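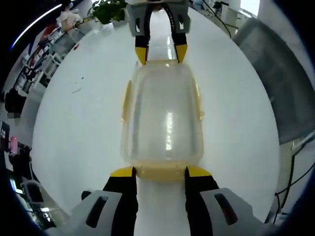
*Two hand-held grippers, one plastic tub, one white table.*

I've been promised a robot that does the dishes since I was 7, and I'm still standing at the sink with wet sleeves. So when people ask me if machines can do chores yet, my answer is: some of them, kind of, on a good day.

Take the tub. You and I would pick it up with one hand while yelling at the dog. Look how much goes into it with grippers, though! One at each end, yellow tips on the rim, and each has to know what the other is up to. Clear plastic is a pain too, because the light bounces off the top and the table shows right through it.

My friend Ingvar Hallgrímsson packs parts at Fuchs, and he thinks I'm too gloomy. They've got a machine on his line that moves 2000 boxes a shift (he's weirdly proud of it). Sure, but they're all the same box! My kitchen drawer has lids in it that don't fit anything I own, and I'd love to watch that machine deal with them.

I do think we'll get there. People are teaching this stuff by hand now, grip by grip, and that seems smarter to me than trying to write a rule for every lid on earth. Shops and warehouses will get the good ones first, and homes will wait, mostly because homes are a mess and no two are a mess in the same way.

If somebody sells me one that can empty the dishwasher and put the tubs back with their lids, I'll pay real money for it. Folding the fitted sheet can wait for version two.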